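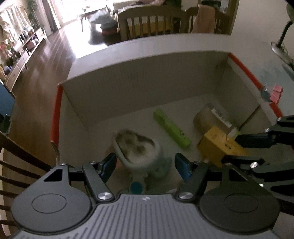
From: Shirley Bramwell
To: jutthorpe-archive-list
Date: July 20, 2025
Subject: Re: Rehousing the Carroll negatives: envelopes, numbering, freezer

Darragh Phelan wrote:

> I've read the draft procedure for the Carroll negatives and have
> three queries before I order anything.
>
> 1. The draft specifies unbuffered paper four-flap enclosures for
> all of the acetate. Polyester sleeves are cheaper per unit and you
> can see the neg without handling it. Is there a reason we can't use
> them for the sheets in good condition?
>
> 2. Orla's register ends at 2617 but the old Jutthorpe card index
> ends at 2586. Which sequence goes on the enclosure?
>
> 3. Do we still need the freezer if the store is holding its
> set point? It's one more thing on the power bill.
>
> Darragh

Darragh,

Replies in order. I've copied the list as Muireann raised the second point separately.

1. Enclosures

Polyester is chemically fine. The difficulty is that it is not porous, and acetate base gives off acetic acid as it breaks down. The acid catalyses further breakdown, so a closed sleeve holds the vapour next to the film and the rate goes up. Paper lets it out. It also takes pencil, and we will be writing on every enclosure.

The trouble with splitting the collection by condition is that condition changes. A sheet that tests at level 0 now may test at 1 in a few years, and then it has to be rehoused a second time. I would sooner handle each sheet once. The only material I'd put in polyester is the polyester-base film from the later Carroll jobs, and there is little enough of it that a separate order hardly seems worth the freight.

Unbuffered stock is in the draft for the colour transparencies. For black and white acetate either buffered or unbuffered is acceptable, and the published advice has moved back and forth on it over the years. One stock throughout means no one has to check which pile they are drawing from. If the supplier can only fill part of the order in unbuffered, take buffered for the black and white and mark the cartons clearly.

Please order four-flap and avoid anything with a centre seam. The seam adhesive on the old Jelance envelopes has left a line of silvering down a good many of the sheets. If any seamed envelopes must be used in the interim, the emulsion side faces away from the seam.

2. Numbering

Both sequences are right, which is the problem. The card index was typed from the studio's job book and stops at 2586. The register runs to 2617 because Orla Hanrahan assigned new numbers to loose sheets that had no card. She did this at the end of the sequence and did not renumber anything, so there is no overlap and no conflict up to 2586. Above that, the register is the only authority.

The number on the enclosure is therefore the register number in all cases. Format is CAR, space, four digits, with leading zeros. Pencil, upper right corner of the top flap, written before the negative goes in. For sheets from the job book, the original envelope inscription is to be transcribed into the notes field exactly as written, including abbreviations and misspellings. Several of the client names are spelled two or three ways and we can't yet say which is correct.

Where one job number covers more than one sheet, use a lower case letter suffix. The register uses a slash in its early pages and a letter after that. Ita Mac Mathúna has offered to normalise the spreadsheet, and I'd ask that nobody edit the number column until she reports back to the list.

The original envelopes are to be kept. They go in number order in their own cartons, away from the film. They are acidic, and a few carry sulphur staining from rubber bands, but they also carry the studio's cropping instructions and in some cases the print price.

3. Freezer

Yes, we need it. The store is set up for paper. At that temperature new acetate would be expected to last some decades before the onset of vinegar syndrome, but ours is not new, and once a sheet is past the onset the remaining life is much shorter. Cold slows the reaction considerably. It doesn't reverse anything.

What matters more than the temperature is the packing. Nothing goes in without vapour protection. The method in the draft is: enclosures into a lidded box, box into a zip-seal polyethylene bag with the air pressed out, a humidity indicator card between the first bag and the second, second bag sealed. The card faces outward so it can be read without opening anything. If it changes, the package comes out and is repacked.

On removal, the package stays sealed until it has reached room temperature. Overnight is the rule. Opening it early puts condensation on the emulsion.

Testing before packing: 200 indicator strips will cover a sample of each box but not every sheet. One strip per bundle, 24 hours at room temperature, read against the reference pencil in daylight or under the neutral lamp. Record the level as the nearest half step. Anything at 2 or above goes to the front of the scanning queue, and into the freezer as soon as it has been scanned. Anything with channelling or visible crystals is set aside flat for Muireann Ó Conaill to look at. Please don't try to flatten it.

Boxes hold 32 enclosures when packed upright with a spacer board. They will take more, but the sheets at the back then get scuffed on withdrawal.

Outstanding

- Quote from Welum for four-flaps in both sheet sizes (Darragh)
- Normalised number column (Ita)
- Freezer alarm wiring, to be finished before November
- Revised procedure with the above folded in (me)

I still have no answer on whether the nitrate found in the first cabinet is the whole of it. Until that is settled, any sheet without an edge marking stays out of the freezer and is reported to me by number.

Shirley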